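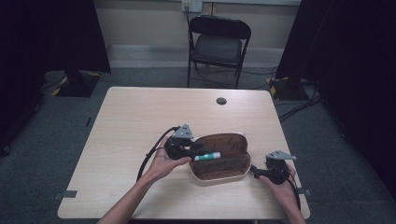
Glue stick and pencil case, opened out on the table

Subject: Re: [Milurthorpe craft list] Pencil cases for the table packs
Time: 16:34

On the list this morning, Oei wrote:
> We need to settle the cases before the May order goes in. The
> zipped tins are too short for the rulers and the lids come off
> in the crate. Has anyone tried the soft ones that open flat?
> Also, do we put the glue in with the pencils or keep it in a
> tub on the side? Last term we had glue on everything.

I have tried one. It is the long sort with rounded ends, cream round the edge and brown inside, and it opens along its length so both halves lie back on the table. You can see what's in it without tipping it out. The one thing against it is that a brown lining hides a brown pencil.

I'd put the glue in with the rest, lying lengthways at one end. The tub gets left behind on the shelf and then people walk about looking for it. Caps on before it goes in, please. Most of last term's mess was from caps left off.

Jonda has the soft cases in packs, and 56 would cover both rooms with a few over. Gudance are cheaper but only send out in lots of 1000, so unless another group wants to share I'd leave them.

The glue is the usual kind, white cap and green label, with the writing on the label in Chinese.
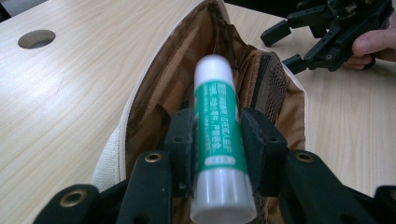

What goes in each case

1. One glue stick, cap on.
2. Two pencils and a rubber.
3. Short ruler. Check it fits before we order, as I only measured mine with a tape.
4. Round-ended scissors, points towards the glue.
5. Name tag on the outside. I have 700 blank ones in the cupboard at Milurthorpe, so don't buy any.

The lining rumples up a bit, so smooth it down before putting the small things in or the rubber ends up in a fold.

I can fill the first 34 one afternoon if someone else will do the pencils beforehand. The sharpener in the back room is blunt, bring your own.

If you would rather stay with tins, say so by the end of the week and I will hold the order.

--
To leave this list, send a blank message with "unsubscribe" as the subject.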